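Iogurteira e fermentadora Kerneck Marwat

A Marwat é uma fermentadora de bancada para iogurte, kefir e coalhada, destinada a cozinhas domésticas e a pequenas produções de restaurante. Substitui o modelo Trodari no catálogo Kerneck e mantém a mesma base de aquecimento, com controlo de temperatura revisto e tampa nova.

Princípio de funcionamento

O aquecimento é feito por resistência plana sob a cuba, com sonda encostada à parede exterior. A regulação é contínua: o aparelho corrige a potência em vez de ligar e desligar por ciclos, o que reduz a oscilação junto ao fundo, zona onde o leite tende a separar soro antes do tempo. A cuba trabalha a seco ou em banho-maria. Para frascos de vidro recomenda-se o banho-maria, com água até à altura do leite e nunca acima do rebordo do frasco.

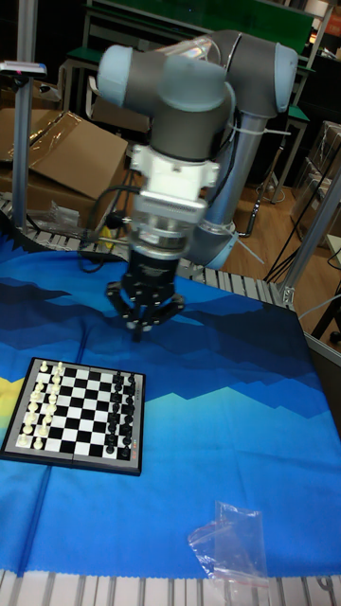
O temporizador conta a partir do momento em que a sonda atinge a temperatura programada. Com leite retirado diretamente do frigorífico, o tempo total de processo será portanto superior ao indicado no visor. Para encurtar a fase inicial, o leite pode ser amornado à parte antes de se juntar o fermento.

Características

Capacidade útil da cuba: 3000 ml
Frascos incluídos: 7, em vidro, com tampa de rosca
Duração programável: até 13 horas
Programas: iogurte firme, iogurte batido, kefir, coalhada, manual
Cuba: aço inoxidável, amovível
Tampa: dupla, com válvula de condensação
Cabo de alimentação: amovível

Utilização

Ferver o leite cru e deixá-lo arrefecer antes de o verter na cuba. O leite UHT pode ser usado sem fervura prévia. Dissolver o fermento numa pequena porção de leite, juntar ao restante e mexer sem incorporar ar. Fechar a tampa, escolher o programa e não deslocar o aparelho durante a fermentação – a vibração quebra o coágulo e o resultado fica granuloso. No fim do ciclo, passar os frascos para o frigorífico e deixar repousar de um dia para o outro.

Para iogurte escorrido, o coador Clakach (vendido em separado) encaixa na cuba vazia e recolhe o soro no fundo. O escorrimento faz-se sempre no frigorífico, com o aparelho desligado.

Opiniões de clientes

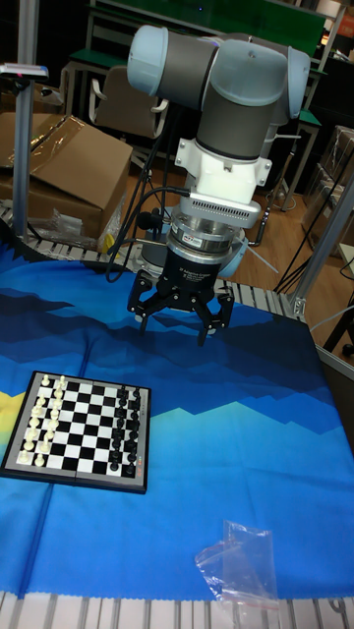

Tive a Trodari durante 5 anos e a diferença nota-se sobretudo no kefir, que antes azedava junto às paredes. O iogurte firme sai bem com leite gordo; com magro precisei de juntar leite em pó. Ponto fraco: a válvula da tampa tem de ser desmontada para lavar e a borracha custa a voltar ao sítio. – Cliente da loja em linha

Limpeza e manutenção

A cuba, os frascos e as tampas de rosca podem ir à máquina de lavar loiça. A tampa dupla lava-se à mão com água morna. A vedação da válvula entra mais facilmente se for humedecida e colocada com a aba virada para baixo. A base limpa-se com pano húmido, depois de desligado o cabo, e não deve ser mergulhada.

Peças de substituição

Frasco avulso com tampa
Vedação da válvula
Cuba em aço inoxidável
Coador Clakach, malha fina ou média

Os frascos da Trodari são compatíveis com a Marwat. A tampa não é.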